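How to Weigh Flour for Bread

Cups pack differently every time. A scale fixes that, and any cheap digital one will do.

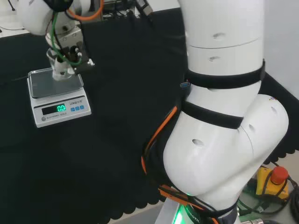 Redov, 25th January

Put the scale on a hard, level surface and switch it on. Set your bowl on it and press tare.

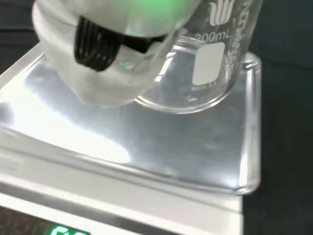 Agnese Uibo, baking editor

Spoon the flour in slowly — the last few grams go fast. Tare again before the salt. If you add too much, take it out before anything else goes in.
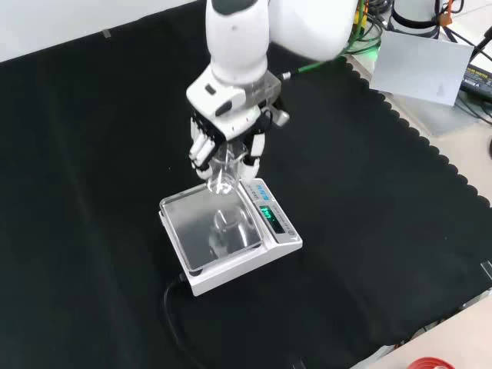

Water can be weighed the same way, straight into the bowl. Mix and rest the dough for 13 minutes.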